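3.2 Planning the Equipment Budget

When we first sat down to plan the cable-sorting station at Werport, we did what I suspect most small labs do, and priced the arms first and everything else later. It was a natural enough mistake (the arms are the exciting part!), and it cost us a good deal of patience before the year was out. Catrin Gape, who kept the purchasing records for the project, went back through every order placed between July and the end of the build, and her ledger is the basis for most of what we report in this section.

We asked for quotes from two suppliers, Zernier and Obura. Zernier's offer was lower on paper, but it left out the mounting plates and the spare gripper parts, and once those were added back in the gap between the two nearly closed. We would gently encourage anyone writing a proposal to ask for a complete quote from the start, with shipping and spares on the same page, even if the sales office needs a little coaxing.

The second lesson had to do with the small things. Rails, corner posts, floor mats, wall panels, trays and cable all tend to get lumped together under "supplies," and in our first draft they were given a single line of $382. By the time the Nevasance station was ready for review on November 8, 2019, that line had grown to $3,275, mostly through a long string of modest orders that each seemed perfectly harmless when we signed for it. Figure 2 shows the station with both arms at work over the trays and cables.

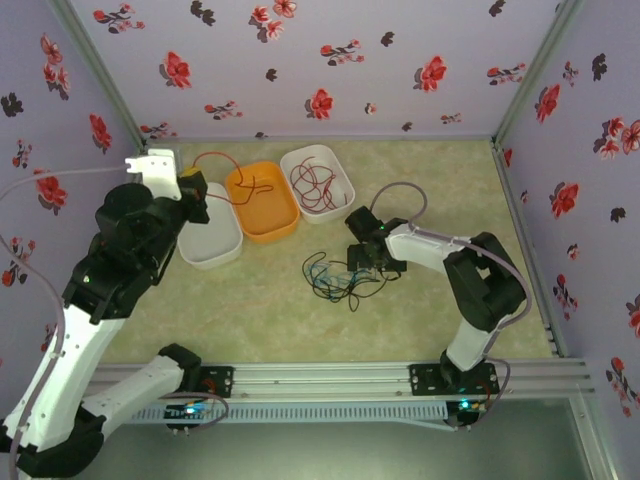 Florian Gaillard then suggested that we split the supplies line into parts that stay put and parts that wear out, and we have been grateful for that idea ever since. The frame and the rail are bought once and can be carried over to the next project, while the cables and trays need a yearly allowance of their own. We now keep these as separate lines in every proposal, along with a small reserve for replacement gripper parts, and the budget meetings have become a good deal shorter and friendlier as a result.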